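The Shape Board Gallery

Hello again, and welcome to the February batch! If you've been following along you'll know I have a soft spot for the old sorting toys, the ones with pegs and holes that you could hand to a toddler or a grandparent and get the same frown of concentration. So let's start with my favorite color. 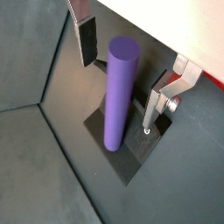 Purple on black. The cylinder standing upright on its square plate, a few light scratches and all.
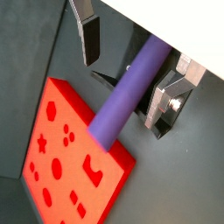 The purple cylinder again, with its rounded end just over the orange-red board. Look at the hexagon hole near the top!

Udel Toy and Puzzle Club, Play Table Section

I have wanted a purple piece in the gallery forever, so you can imagine how pleased I was. It's a soft lavender kind of purple, matte all over, and in the first picture the flat top comes out a touch darker than the side. I tried to match it with my Cladero pencils when I was drawing the spring flyer and went through 20 scraps of paper before giving up and using plain violet. If anybody has a better match, bring it along on Tuesday and I'll trade you for a coffee.

The board is the other star. Coral-orange on top, a deeper red around the raised rim, and then red again down in the holes, and there are lots of them in all sorts of shapes. Magdalini Rallis says boards with this many holes are too much for little ones and that you should cover half of them with a dish towel the first few times. I've tried that with my niece and she just pulled the towel off, but Magdalini has been running the play table a lot longer than I have, so give it a go!

A couple of people wrote in after the last gallery asking how we clean the pieces. Warm water, a drop of dish soap, a soft cloth, and let them dry overnight on a rack. Please don't use the scratchy side of the sponge (you know who you are). Wooden pieces only get a damp wipe.

Quentin Brunet is still putting together the list of members' sorting toys, and he's up to 38 now. He'd like the name of the maker if you know it and the shapes that come with it, plus a note if any are missing. The Lazaridis set is short a star and a half-moon, so check the bottom of your bags, please.

Play table is Tuesday at 8 in the upstairs room at Sesau, same door as always. Bring a board if you have one, and bring the lid too if it came with a lid.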